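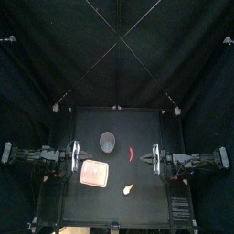 Cup and lidded container on the black tabletop, with one small red chili.

Nillance 8-Piece Food Storage Set: my new favorite thing in the kitchen

I have owned a lot of bad food containers. The kind where the lid fits on day one and then never again, or where one round of spaghetti sauce turns the whole thing orange for life. So when Yavuz Karaca, who I used to share a kitchen with, told me to try the Nillance set, I ordered it mostly to get him to stop texting me. He was right and I've told him so!

The lid is the color of a peach that isn't quite ripe, a pale pinkish orange, and I love it. My old lids were all the same navy blue and I could never spot the one I wanted in the drawer. The container itself is see-through enough that I can tell leftover rice from cut melon without opening anything, and the corners are rounded, so a spoon gets all the way in (and so does the sponge, thank goodness).

Sealing is great. I carried lentil soup to work in my bag, on its side, on a bus, and got there with a dry bag. You press down the middle of the lid first and then go around the edges. If you start at a corner it pops back up at you -- I did that for the first week before Yavuz showed me.

It's also the right height for my fridge door, which the old Poduval boxes never were. I can fit two flat ones under the egg shelf and still get the mustard out.

A few small gripes. Turmeric does leave a faint shadow, though mine faded after a day on the windowsill. The smallest size is really only good for chopped chilies or half a lime. And the lids come out of the dishwasher with water sitting in the rim, so shake them before you put them away or you'll get a wet sleeve.

The gray cup is from Vumeck, bought separately, and I like it almost as much. It's translucent plastic, light, and simple to rinse out. I use it for water, for measuring out dry beans by eye, and once for a very small bunch of basil. No lid for it, sadly. I'd buy one tomorrow.

I've had the set since December and use some part of it every single day. Hekance had it for 30 dollars when I bought mine, and I'm already thinking about a second one for the freezer.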